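Fio sobre acabamento de madeira em casa, para quem perguntou do tampo da mesa. Janeiro de 2022, escrito aos pedaços entre uma demão e outra.

**1/**
Comecei a mexer com móveis em 2002, numa garagem emprestada. Não sou marceneiro de profissão. O que sei aprendi estragando peça minha e, duas vezes, peça dos outros.

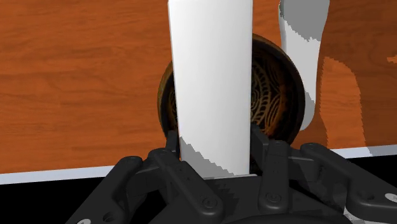
*Tom laranja-amarronzado, com o veio correndo na horizontal. É esse tipo de cor que me pedem.*

**2/**
Essa cor quente sai de duas maneiras: madeira que já tem o tom, ou madeira clara com tingidor. Não dá para saber qual foi só olhando uma imagem. Na minha bancada uso quase sempre a segunda, por preço.

**3/**
Antes de qualquer produto, lixa. Grão 80 só se houver verniz velho ou risco fundo. Depois 120, depois 180. Parei de ir até 320 antes do tingidor: a superfície fecha demais e a cor pega fraca.

**4/**
Sempre no sentido do veio. Risco atravessado some na madeira crua e volta inteiro quando o tingidor entra. Já relixei um tampo completo por causa de um canto feito com pressa.

**5/**
Tirem o pó com aspirador e depois com pano levemente úmido. Esperem secar. A água levanta a fibra, então passo a lixa 180 de novo, à mão, quase sem peso.

**6/**
Sobre tingidor: uso o Florurix, base água, na cor âmbar. O catálogo deles tem o número 3284 para esse tom. O 1355 é o vizinho mais avermelhado, e no pinus ele fica rosado. Comprei errado em outubro e a lata ainda está fechada pela metade.

**7/**
Perguntaram se dá para misturar os dois. Dá, são da mesma linha. Façam a mistura toda de uma vez e anotem a proporção na tampa. Se acabar no meio do tampo, a segunda mistura não vai bater.

**8/**
Testem na parte de baixo do móvel. Na sobra de tábua também serve, desde que tenha sido lixada igual. Olhem o teste de dia, perto da janela. Lâmpada amarela engana muito nesses tons.

**9/**
Aplicação: pano de algodão, pouca carga, faixas compridas de uma ponta à outra. Excesso sai com pano limpo depois de alguns minutos. Em dia quente faço metade da espera, porque aqui em cima seca rápido.

**10/**
Pinus mancha. É da madeira. A goma-laca bem diluída antes do tingidor ajuda a segurar, mas clareia o resultado. Se querem escuro e uniforme, escolham outra madeira.

**11/**
Selagem e verniz. Para mesa de refeição uso poliuretano fosco da Perrin, 2 demãos no mínimo. Entre uma e outra, lixa 320 e pano. O brilhante mostra cada grão de poeira, e a minha garagem tem poeira.

**12/**
Óleo é mais bonito ao toque e mais fácil de retocar. Também pede manutenção. Numa mesa que recebe copo molhado todo dia eu não uso. Numa estante, uso sem pensar.

**13/**
Pano com óleo de linhaça não vai amassado para o lixo. Ele esquenta sozinho e pode pegar fogo. Abram o pano e deixem secar ao ar livre, longe de tudo, ou guardem numa lata de metal com água e tampa.

**14/**
A borda da frente é onde a maioria dos tampos feitos em casa perde. A lixa come a quina, o tingidor carrega ali e fica uma linha escura. Faço a borda por último, com o pano quase seco.

**15/**
Se o tampo for de lâmina, cuidado dobrado. A camada é fina e lixadeira elétrica atravessa em segundos. Fiz isso num aparador na rua Carine e não houve conserto que escondesse. Tive que pintar.

**16/**
Cura: o verniz seca ao toque no mesmo dia, mas isso não quer dizer pronto. Espero uma semana antes de pôr qualquer peso. Toalha plástica, só depois de um mês, senão ela gruda e deixa marca.

**17/**
Limpeza do dia a dia é pano úmido e sabão neutro. Lustra-móveis com silicone dá brilho na hora e atrapalha o verniz novo quando chegar a vez de refazer – a tinta abre umas crateras pequenas que só saem lixando tudo.

**18/**
Pediram a lista de material: lixas 80, 120, 180 e 320, taco de cortiça, panos de algodão, tingidor, verniz, trincha macia de cerdas sintéticas. O taco que tenho é da Taro e já troquei a cortiça uma vez.

**19/**
Sobre preço de mão de obra não vou opinar, não trabalho com isso. Sobre cadeira com palhinha faço outro fio quando terminar as minhas, que estão desmontadas no corredor.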